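Countertop advice – marble look or plain?

tollov_kitchens_fan
Redoing the kitchen in March, finaly. Stuck on the counter. Wife wants white with veins, I want plain gray and done. Budget is tight, 25 square feet plus a small island. Anybody lived with the white veined stuff for a few years? Does it look dirty all the time?

SunitaG
Had white quartz six years. Doesn't look dirty. Shows coffee rings if you leave them, but so does everything light. Wipe it. Done.

Get the strong veins if you go white. The faint ones look like a smudge you can't get off.

aliyu_dad
Disagree with Sunita. Strong veins are going to look dated so fast. My sister in law has the big black lightning bolts and it's all you see when you walk in. Faint is fine. Faint hides crumbs too

SunitaG
Crumbs hide on anything busy. Faint isn't busy. That's my whole point

T_Oshima
Installer here, 200 or so kitchens. Few things people skip:

Ask to see the full slab. The sample is the size of your hand, veins on it mean nothing.
Ask where the seam goes before they cut. Not after.
Island and counter from the same slab if you can. Two batches of white next to each other, you will see it.

Real marble – no. Not with kids and lemons.

tollov_kitchens_fan
Thanks, good stuff. Quote from the place in Prornstead was 1,242 for the island piece alone. Is that nuts? Includes cutting and one polished edge, delivery is another 70.

aliyu_dad
thats high. I'd call two more places

T_Oshima
Depends on thickness. What did they quote, 2 or 3 cm? And is it just the one edge polished? An island usually needs all four. Get that in writing or you pay twice.

tollov_kitchens_fan
It says one edge. Didn't even notice. Calling them tomorow.

Volkan_C
Real marble is fine if you seal it and don't baby it. Ours has etch marks all over, my grandmother's did too. It's stone, it gets used. You guys act like it's a museum.

T_Oshima
Fine if you know that going in. Most people don't, then they call me.

temi_lawal
Coming at this from the other side, I went faint veins and I'm happy. The trick is a long run. On a short counter you get one gray streak and it does look like a smudge, Sunita's right there. On something long your eye takes it as texture.

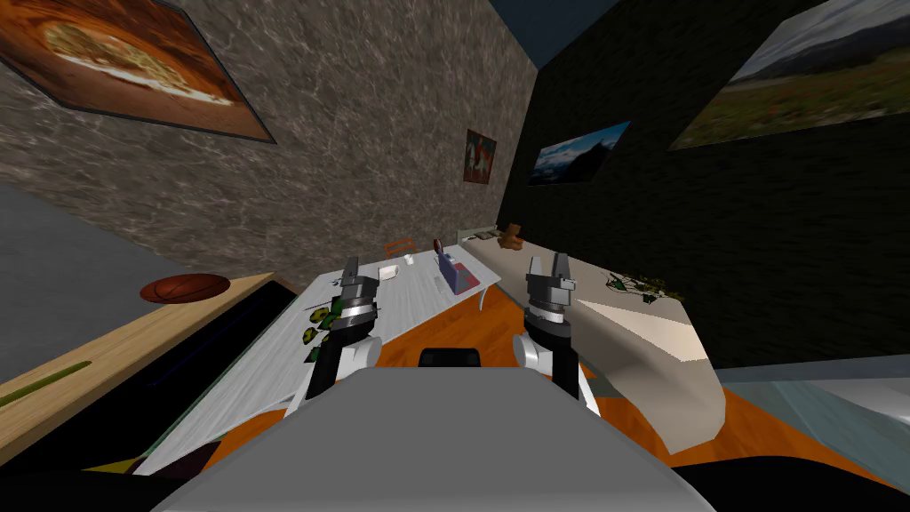
Length matters more than color if you ask me. Go stand at the end of a long top in a showroom and look down it, don't look straight down at it. Marbling as faint as on that long white table is pretty much the level I mean, you get plain white with a bit of something in it. Small white things on top don't jump out either, good if you leave stuff out like I do. Ours is a Brastia laminate btw, not even stone, and guests ask if it's quartz.

SunitaG
Ok that faint I could maybe live with. Still think it would bug me up close

aliyu_dad
told you

Volkan_C
Laminate though. One hot pan and it's over.

temi_lawal
Trivets exist Volkan

tollov_kitchens_fan
Showed my wife the thread, she's on team faint now. I'm still gray but outvoted. Will ask for the slab viewing and all four edges and post the new quote when I get it. Anyone know if the sink cutout is normally extra?

T_Oshima
Normally extra. Undermount costs more than drop in, the inside edge gets polished. Take the sink with you or at least the template.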